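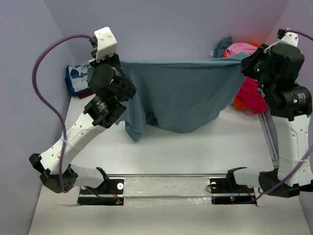

Tips for a two-arm folding table at home

14 January 2023

I built my folding table in the shared workshop in Driltstead, in the evenings, and it took me from August until the winter holidays. People there ask me the same things again and again, so I write down what I learned. It is for small hobby arms, the kind with servos and printed parts.

Cables first. Leave a wide loop of cable at the gripper, wider than looks nice. My first loops were short, and one plug came out each time the wrist turned fully. After the loop, tie the cable to the link with a small zip tie and do not pull it hard. Before you cut the end of the tie, move the arm by hand to all its limits.

If your links have holes, use them. The tie goes through the hole and cannot slide down.

Fix both bases to one common part. I had mine on two separate clamps, and after 7 evenings the distance between them had changed and the cloth was always crooked. A straight metal rod between the mounts is enough. Measure it one time, tighten it, and write the number on tape under the table.

Walls help more than I expected. Paint them in one pale color, matte if the shop has it. With the open workshop behind the table, my program took a coat on a hook for a shirt. A white tabletop is good too, but it can shine near the front. Move the lamp to the side until the glare is away from the place where you fold.

For practice cloth, begin with plain jersey T-shirts in a strong color. They are soft and forgive a bad grip. Thin shiny fabric slips, and towels are heavy for small servos. Wash new shirts before you use them, the factory finish makes them slide.

When two grippers hold the corners, stretch the top edge only until it is straight, then stop. I let my arms pull a little more, and I lost one servo and the collar of a good shirt. Now I limit the torque in the settings.

I keep a log of every fold in a Moltia notebook. It has 288 lines now. For the first 100 I wrote only "good" or "bad", and I regret this. Write also which corner slipped.

Screws on the grippers: check them each evening before you switch on the power. The Mowat screwdriver from the workshop drawer fits them, the Uvow one is a little too big and damages the heads.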